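La celda de desmontaje, por dentro: lo que le hacemos cada mañana (y lo que le hicimos en febrero)

17 de noviembre de 2020

Me habéis pedido varias veces que cuente algo de la celda de desmontaje, y siempre lo dejo para el boletín siguiente porque me parece que a nadie le va a interesar cómo se aprieta un tornillo. Pero el otro día Ladan Pakzad, que lleva la parte de programación, me dijo que los de Whitlock le habían preguntado lo mismo en tres correos distintos, así que vamos allá. Aviso de que me enrollo.

Para los que llegáis nuevos: en Prostwood recibimos ordenadores de sobremesa retirados de oficinas, y una parte de ellos pasa por la celda, donde los abrimos y vamos sacando lo que se puede volver a usar. Discos, memoria, procesadores, fuentes. Lo que no vale se separa y se va con Sutel, que se encarga del reciclaje. La celda hace un trozo de ese trabajo y las personas hacemos el resto, y el reparto cambia según el modelo de caja que toque. Hay torres que son una delicia, con pestañas por todas partes, y hay otras que parecen montadas por alguien que odiaba a los técnicos.

Empiezo por la mañana, que es cuando más cosas se hacen. Lo primero es pasar un trapo seco por la mesa. Suena a poca cosa, pero los perfiles de aluminio tienen ranuras, y en las ranuras acaba todo: tornillitos de placa, trozos de brida, pelusa de ventilador (no os imagináis la pelusa que puede llevar dentro un ordenador de oficina). Si un tornillo se queda asomando debajo de la caja, la torre apoya torcida, y una torre torcida significa que la pinza baja donde no es. Para las ranuras uso una brocha de pintor de las baratas y luego el aspirador de mano, en ese orden. Al revés solo se mueve la porquería de sitio.

Después viene el cable del brazo. Lo recorro con la mano de arriba abajo, con la celda parada y bloqueada, buscando rozaduras o algún punto donde se haya quedado rígido. En verano encontramos un tramo que estaba pellizcado contra una brida demasiado apretada, y desde entonces las bridas van con holgura y se cambian cuando empiezan a blanquear. De paso miro las tapas de las articulaciones, por si alguna se ha aflojado, y los conectores de la muñeca. Todo esto se hace en lo que tarda en salir el café, y lo digo literalmente porque la cafetera está al lado de la puerta.

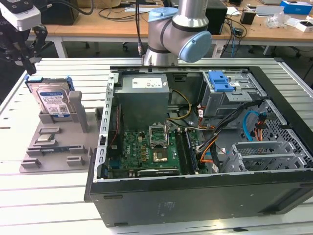

La puesta a punto de verdad empieza al colocar la primera torre del turno. Va tumbada, sin la tapa lateral, y la usamos como caja de prueba antes de meter nada en serio. El cableado es lo que más miro en ese momento, más que las piezas: en la torre de la foto hay cables amarillos de la fuente que pasan haciendo un lazo sobre el lado derecho de la zona del procesador, y un cable así se aparta a mano antes de dejar que la pinza se acerque. También compruebo la bandeja impresa en 3D que tenemos a la izquierda, la gris, con sus topes y sus ranuras. El disco se deja de pie, con su soporte azul puesto, y tiene que quedar derecho y sin bailar. Si baila, la bandeja está gastada y se cambia, sin discutir.

Lo de las bandejas merece un párrafo propio, porque es la pieza que más veces hemos rediseñado. La primera versión la dibujó Ladan en una tarde y funcionaba muy bien con un modelo de disco, uno solo. En cuanto llegó un lote con otros soportes, aquello no entraba ni empujando. Ahora tenemos 6 variantes, cada una con su letra marcada con rotulador por debajo, y las guardamos en una caja de zapatos que alguien debería sustituir por algo más serio (ese alguien soy yo, ya lo sé). Cuando cambiamos de lote, cambiamos de bandeja y volvemos a enseñarle al brazo los puntos de recogida y de dejada.

Enseñar los puntos es la parte que más respeto le da a la gente nueva y la que a mí más me gusta. Se baja el brazo muy despacio, con la velocidad limitada, hasta que los dedos de la pinza quedan a los lados de la pieza sin tocarla. Se guarda. Se sube. Se vuelve a bajar desde el programa, a ver si cae en el mismo sitio. Si roza por un lado, se corrige un pelo y otra vez. Mi consejo – y esto lo he aprendido a base de rayar carcasas – es no mirar desde arriba. Hay que agacharse y poner los ojos a la altura de la mesa, primero de frente y luego de costado. Desde arriba todo parece centrado.

Y ahora lo de febrero, que es lo que pedían los de Whitlock. La celda empezó a soltar discos. No siempre, ni siquiera a menudo, pero de vez en cuando uno se quedaba a medio camino y caía dentro de la torre con un golpe que se oía desde el almacén. Primero le echamos la culpa a la pinza, claro. Le subimos la fuerza y siguió igual. Luego a las bandejas, y reimprimimos una entera. Igual. Ladan repasó el programa línea por línea y encontró una cosa mal, pero era otra cosa (gracias, Ladan, esa también nos habría dado un disgusto).

Al final fueron los dedos. Les habíamos puesto una goma fina por dentro para que agarraran mejor, y en uno de los dos se había despegado por la punta. Con la pinza abierta no se notaba nada, porque volvía a su sitio ella sola. Solo al cerrar sobre algo liso se corría un poquito hacia arriba, lo justo. Lo vi por casualidad, cerrando la pinza sobre una tarjeta de cartón para medir otra cosa. Tardamos 29 días desde la primera caída hasta dar con ello, y la reparación fue despegar, limpiar con alcohol, pegar la goma nueva y dejarla con un sargento toda la noche. Me dio una rabia tremenda y también un alivio enorme, todo a la vez.

De aquello salieron 2 costumbres que mantenemos. La primera es la prueba de la tarjeta: cada mañana cerramos la pinza sobre un cartón y tiramos de él con los dedos, con la celda parada, siempre desde el mismo lado y luego desde el contrario. Si el cartón sale, no se arranca. La segunda es el cuaderno. Antes, cuando algo fallaba, lo comentábamos de viva voz y se perdía; ahora se apunta el modelo de torre, la bandeja que estaba puesta y qué pasó, aunque sea una tontería. Hay páginas que solo dicen «ruido raro al subir, luego no», y alguna de esas nos ha servido después.

El adhesivo, ya que alguien lo va a preguntar, es de Sikent, el mismo que usamos para los pies de las mesas. No sé si es el mejor. Es el que había en el armario y ha aguantado. Lo importante es lijar un poco el dedo antes y no tener prisa con el secado, que yo la primera vez la tuve y hubo que repetirlo todo.

Alguna cosa suelta más. Las tarjetas de expansión las seguimos sacando a mano en los modelos con pestaña de retención dura, y de momento se va a quedar así. Con los zócalos de procesador vamos despacio: son delicadísimos, y prefiero perder un minuto a doblar un pin. Los latiguillos SATA, que parecen inofensivos, se enganchan en todo, de modo que se desconectan los primeros y se echan a un lado. Y por favor, si pasáis por la celda a enseñársela a una visita, no dejéis nada apoyado en la mesa, ni siquiera un momento, ni siquiera un boli.

Para quien quiera probar a enseñar puntos, tengo una torre vieja reservada para eso y se puede maltratar sin remordimientos. Venís a primera hora, hacemos juntos la limpieza y la prueba de la tarjeta, y luego os dejo los mandos un rato. Solo necesito que me aviséis el día antes para dejar montada la bandeja que toca. Los de Whitlock ya se han apuntado, y Ladan ha prometido traer la lista de fallos del cuaderno pasada a limpio, con lo que hicimos en cada caso.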